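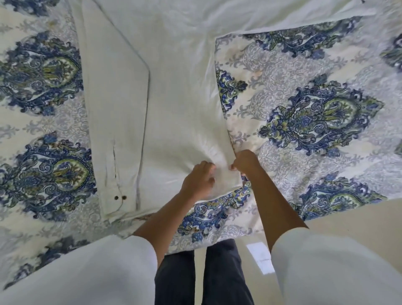
# How to Fold Trousers (and Why Grown-Ups Care So Much)

Trousers are two tubes joined at the top. Left alone, tubes of cloth do what they like, and what they like is wrinkles.

A wrinkle is a bend that got comfortable. Cloth is made of threads, and threads are made of tiny fibers. Squash them in a heap for a night and they settle into the squashed shape. A fold is a bend too – the difference is that you picked where it goes.

## What you need

- One pair of trousers, clean
- A bed, made
- Hands, also clean, especially if the trousers are white

White cloth shows everything. Jam can be seen on it from the next town.

## What to do

1. Lay the trousers on the bed and smooth them with your palms.
2. Find the **hem**. It's the edge at the bottom of the leg, turned over and sewn so the threads don't escape.
3. Pinch the hem with both hands and lift. Bring one leg over to lie on top of the other.
4. Line up the seams. A **seam** is where two pieces of cloth are stitched together.
5. Fold the hems up to the waist, then fold once more.

Some trousers have small buttons near the cuff. Lay these flat, or you'll get a lump.

## Why the bed?

It's big, it's soft, and it's the right height if you are seven. The floor is bigger, but the floor has the dog on it.

A patterned bedspread helps as well. White trousers on a white sheet are surprisingly easy to lose, while on a busy pattern you can see every edge.

Now do the other 2130 things in the laundry pile.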